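1/ Our string quartet plays in Clunville in February. Doors open at 7, and the first piece starts at 7:30. Two halves with a short break. A few notes here on the program and on how we got it ready.

2/ The first half is a set of variations for violin and cello, then a quartet we have been playing for 3 seasons. The second half is one long piece for all four of us, in 9 short movements.

3/ The hall is the old Plilleck. It seats 220. The stage is shallow, so the cello sits farther forward than usual and the viola moves to the outside. We tried it the other way last year and the viola got lost past the fifth row.

4/ People asked about tuning. We tune to 440. The Plilleck piano is a little sharp of that, but we aren't using it this time, so it doesn't matter.

5/ Bowings for the slow movement changed again. We had been taking the long phrase in one bow, and it came out thin at the end. Now we split it after the tied note. If you have our old marked parts, please cross that page out.

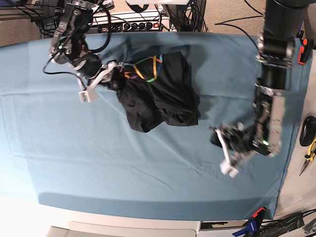 6/ Concert dress is all black, long sleeves, no jackets. I play better without a jacket on the shoulder. The second violin prefers one but was outvoted.

7/ The variations are not hard to read but they are hard to balance. The violin has double stops most of the way through and it is easy to cover the cello. We practiced it with the violin part alone at half volume, then added the cello, then brought the violin back up only where it has the tune.

8/ Strings: I put a new set on 2 weeks before a concert. Any later and the A keeps slipping during the first piece. The cello does it a month ahead.

9/ We recorded a full run of the second half at Taheri, in the small room. The sound is dry, so you hear every shift. Two movements from it will go up on our page after the concert. The rest has too many page turns on it.

10/ Tickets are at the door or from the Wesunach music shop on the counter side. Students get in free with a card. Parking is behind the hall, and the side entrance has no steps.

11/ Same program again in the spring if we can get the Plilleck. I'll post the time here once they confirm.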